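Whiteboard messages take over at Willems Hall

Last updated 4:19 p.m.
112 shares | 19 comments

What started in May with a single marker and a blank board has become the best-loved habit in the Willems Hall study rooms. The Tudotau neighborhood center now keeps small whiteboards out on its tables, and people have been filling them with short notes to whoever sits down next!

Some are drawings, some are song lines, and a good many are just a word or two of cheer in big, loose handwriting. Green seems to be the color of the season (the black markers hardly get touched).

The center has saved around 744 messages so far by copying them into a binder at the front desk, and it's a joy to flip through. A second set of boards goes into the Comura reading room next month, along with fresh erasers and two new boxes of markers.

Anyone can stop by and write one. Boards are wiped at closing time, so get there early if you want yours to last the day.

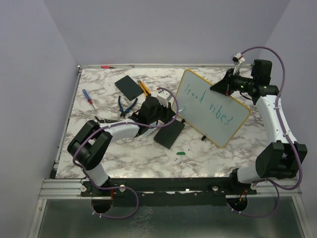
"Good vibes" in green marker on a yellow-orange-framed whiteboard.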